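Subject: Re: [furnstead-music] Brodmont's new single, and is a ringtone a release?

> They put out 50 copies on cassette and called it a world tour. Does anybody on this list own a tape deck? Also the B-side is just the A-side, slower.

I own two tape decks, and one of them plays everything slower, so I may have heard the B-side at B-side-of-the-B-side speed. It's the best thing Brodmont has done since September.

The streaming count was at 2,000 when I looked. I suspect 300 of those are me, leaving it on while I did the dishes.
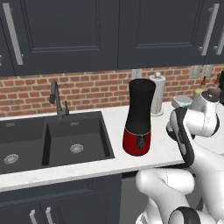
## Other business

- Wundo have a 28-minute live set up. The first six are tuning — I liked those.
- Hrubý is remixing the Brodmont single. Expect no vocals and a lot of door noises.
- Whoever has my copy of the Furnstead sampler, I'm prepared to be reasonable until the end of the month.

As for the ringtone: if I have to hear it on the bus, it's a release.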